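Alarme Tredov Kulska : neuf semaines d'essai et toujours des doutes

Après le troisième cambriolage de l'année dans ma rue (le dernier en mars, vers 15 h, porte d'entrée forcée au pied-de-biche), j'ai fini par faire ce que je repoussais depuis longtemps : acheter une alarme. Le choix s'est porté sur le kit Kulska de Tredov, que l'on voit partout en ce moment et qui promet, je cite l'emballage, « la tranquillité d'un commissariat chez soi ». Rien que ça.

Le kit comprend une centrale, des détecteurs d'ouverture, un détecteur de mouvement, une sirène et une télécommande. Je l'ai payé 200 euros. Pour ce prix, je m'attendais à une notice correcte. J'ai eu une feuille pliée en accordéon, traduite visiblement à la va-vite, où le mot « effraction » devient « fracture » à la deuxième page. L'application rattrape un peu les choses, à condition d'accepter de créer un compte, de donner son adresse et de refuser à quatre reprises une offre de télésurveillance.

La pose est simple, je le reconnais. Les détecteurs se collent. Le mien, sur la porte du garage, s'est décollé au bout d'une semaine et m'a envoyé une alerte à 3 h du matin. J'ai remplacé l'adhésif fourni par un double face du commerce et il tient depuis.

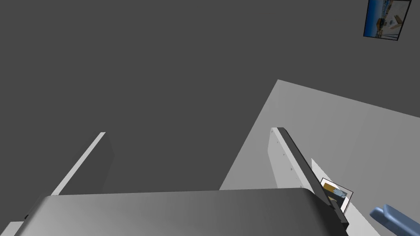
Est-ce que la sirène suffit à faire fuir un cambrioleur ?
Tout dépend de qui l'entend. À l'intérieur, elle est franchement pénible et personne n'a envie de rester à côté. Dehors, fenêtres fermées, ma voisine d'en face ne l'a pas remarquée lors de mes deux essais. Si vous habitez une maison isolée, je ne compterais pas dessus.

Passons aux fausses alertes, puisque c'est là que ce genre de matériel se juge. J'en ai eu 12 depuis l'installation. Le chat est responsable d'une bonne partie, malgré la mention « compatible animaux » sur la boîte. En baissant la sensibilité dans l'application, le chat passe. Moi aussi, à vrai dire, si je marche lentement le long du mur du couloir. J'ai refait le test plusieurs soirs de suite avec le même résultat. On me répondra qu'un voleur ne marche pas lentement. Je n'en sais rien, et Tredov non plus.

Le délai entre l'ouverture d'une porte et la notification sur le téléphone est plus gênant. Dans le meilleur des cas, c'est immédiat. Dans le pire, j'ai attendu 32 secondes, montre en main, avec une connexion qui fonctionnait très bien par ailleurs. Le service client, contacté par formulaire, m'a conseillé de rapprocher la centrale de la box. Elle était posée à côté.

J'ai demandé son avis à Inmaculada Marín, serrurière dans mon quartier, qui répare les portes après le passage des visiteurs. Elle n'a rien contre les alarmes en kit mais place l'argent dans un autre ordre : d'abord la serrure et les gonds, ensuite un éclairage sur l'arrière, et l'électronique s'il reste quelque chose. Elle vend des serrures, évidemment. Son raisonnement me paraît quand même plus solide que la brochure. 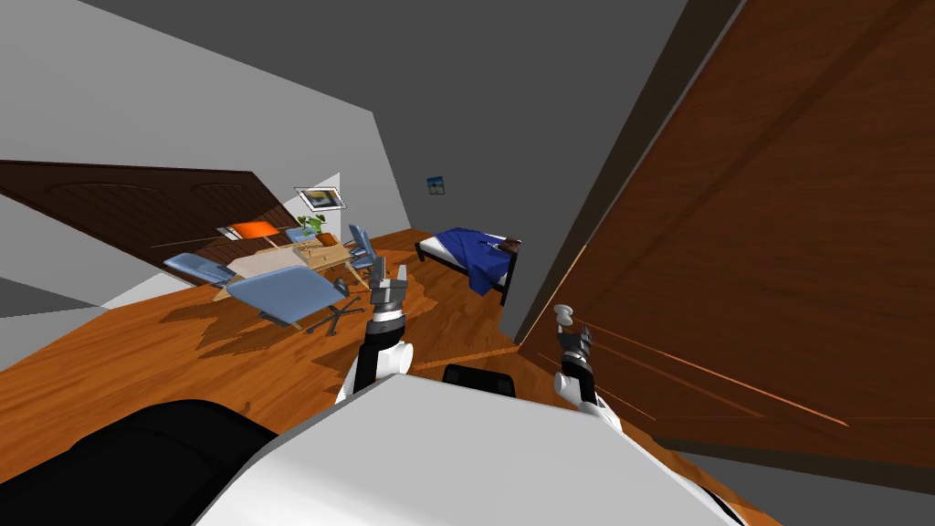

Vue de l'intérieur, bras et pinces à l'avant.

Côté concurrence, j'ai pu essayer pendant quelques jours le modèle de Porkthorpe, prêté par un collègue. Sirène plus forte, application plus laide, détecteurs énormes. Les notifications arrivaient plus vite chez moi. Le Figueroa, moins cher, ne propose pas de batterie de secours : une coupure au disjoncteur et tout s'éteint. Je l'ai écarté pour cette raison. Le Kulska, lui, a continué à fonctionner pendant une coupure d'un après-midi entier, et c'est son meilleur argument.

Reste l'abonnement. Sans lui, l'historique des alertes s'efface au bout d'une journée. Si vous partez en vacances et devez ensuite expliquer à la police à quelle heure la porte a été forcée, il vaut mieux avoir fait des captures d'écran. Cette limite figure en petits caractères dans les conditions générales, nulle part sur la boîte.

Les plus : pose rapide, batterie de secours, télécommande pratique.
Les moins : adhésifs médiocres, notifications irrégulières, historique payant, détecteur de mouvement difficile à régler.

Je garde le mien, surtout par flemme de tout redémonter. La serrure de la porte d'entrée sera changée le mois prochain.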